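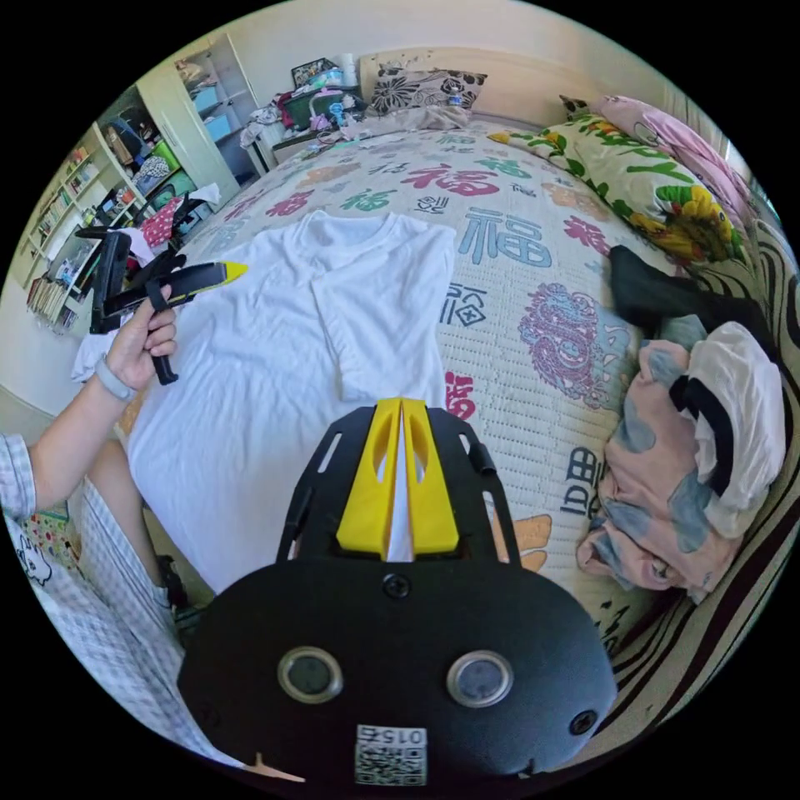 White tee laid out on the bed, two grippers in the shot with it.

About the Firketti Robotics Club

We're the after-school robotics club at Stendville. Years 9 to 12, no experience needed, bring a snack. Fares Rizk started us up one November with a box of parts and a borrowed classroom.

This year's project is Cekent: teaching a robot to handle laundry. Members do the job by hand with the grippers, cameras record it, then we train on the clips. 237 clips so far, 60 of them any good. Shirts are hard. Sheets are worse.

Most recording gets done at home, on real beds, real clutter. Tidy lab benches didnt teach it much.

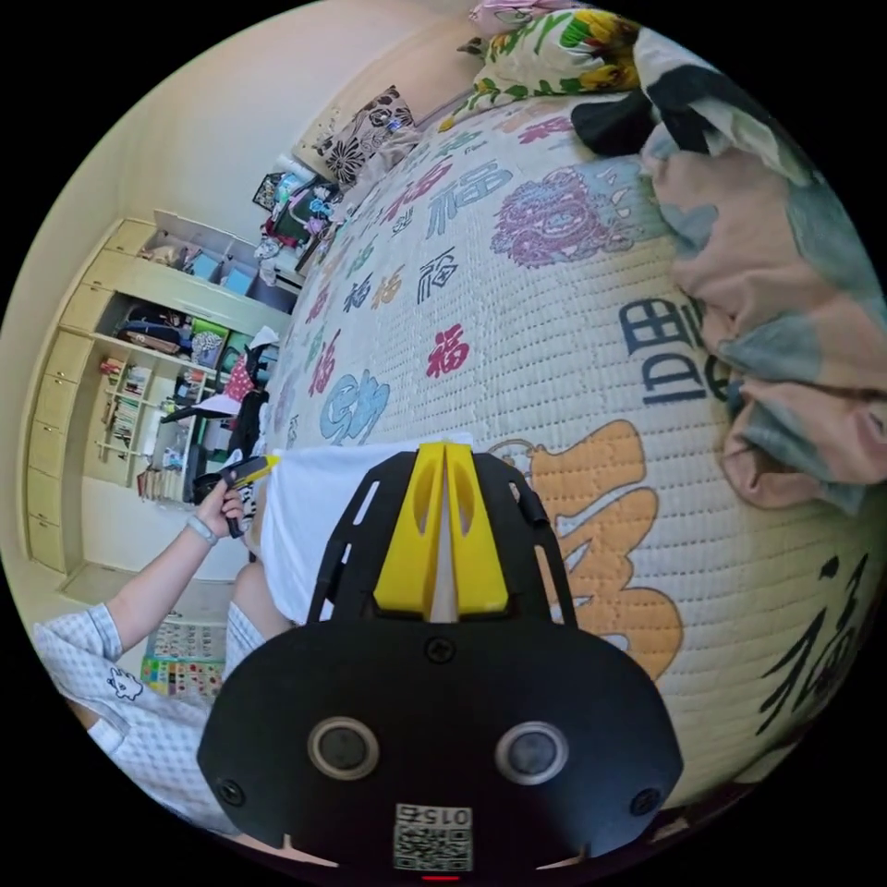 Yellow fingers up close, lucky-character bedspread behind.

What we do each term: build, record, label, argue about labels. Then the Sarantis Cup, where we run our own code against other schools. Parents welcome, parking is terrible.

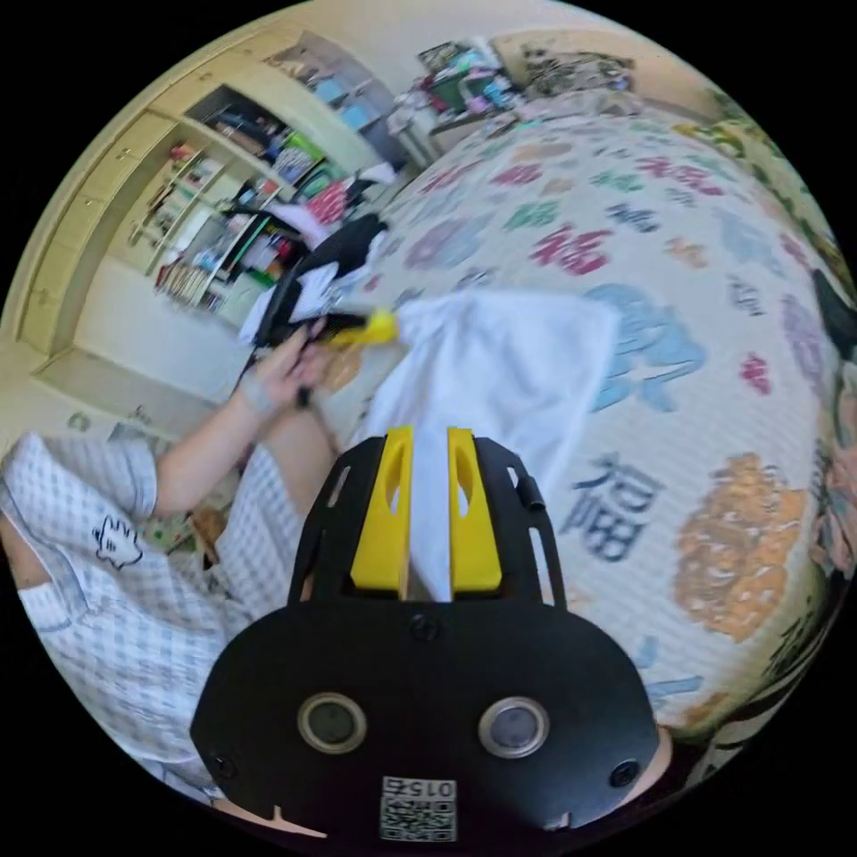 Joining

Fees are $80 a term, grippers on loan. Charge them before you bring them back please. Forms at the front office or grab Fares at lunch, he's usualy in the workshop.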